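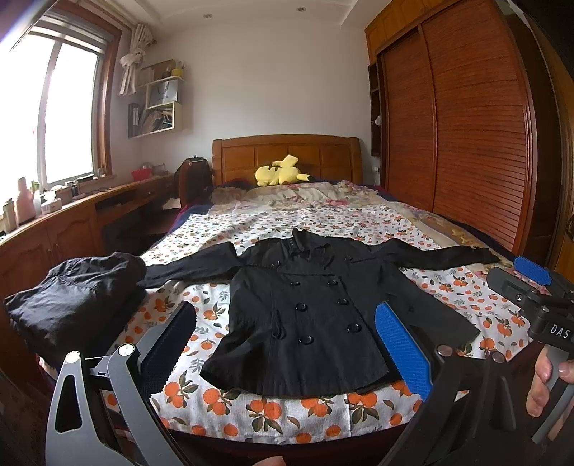
Listing sync stuck, seller account Brirkasitz Vintage
Opened by: Tonantzin Arriaga
Assigned: Emil Marti
Priority: normal, then high

Tonantzin, 9:10
Edited the price on the black double-breasted coat last night. Shop page still shows old price. App shows new one. Buyer is asking which is right and I don't have an answer for her. Logged out and in, same thing.

Emil, 9:25
Looking. Any other listings doing this or only the coat? Also which app version, it's under Settings > Help.

Tonantzin, 9:41
Checked. Everything I edited since yesterday evening, 16 listings. Older ones fine. Version page says "up to date", no number.

Emil, 9:58
OK so not the listing. Votix export queue for your account is stopped. Last good job 18:05 yesterday, then a timeout, then nothing. Restarted it. Give it 30 minutes pls, and don't edit anything in the meantime or it goes to the back of the queue again.

Tonantzin, 10:40
2 updated. Rest still old. Coat still old!!

Emil, 10:52
Seeing it. Queue runs, hits one record, dies, retries up to 5 times, gives up. Record is a wool scarf, draft, no category. Did you delete a category recently?

Tonantzin, 11:03
Yes, "Winter misc". Moved everything out of it first. Thought I did anyway. Drafts don't show in that view??

Emil, 11:06
They don't. Known thing, Cadi Llewellyn has a ticket open for it from November. Put the scarf in Accessories, save, tell me.

Tonantzin, 11:15
Done.

Emil, 11:31
Queue cleared. All edits went through on our side. Shop page cache is seperate, flushed that too. Check in a private window, your browser may hang on to the old page.

Tonantzin, 11:44
Coat price right now. Others too. But the buyer had it in her basket from before, and her basket says old price.

Emil, 11:50
Basket keeps the price from when it was added. She needs to remove and re-add. Or you honor the old one, up to you, there's a manual discount field on the order.

Tonantzin, 12:02
Will honor it. Thx. You can close.

Emil, 12:04
Closing. Linked to Cadi's ticket, asked for drafts to block catgory delete. No date on that yet.

Status: resolved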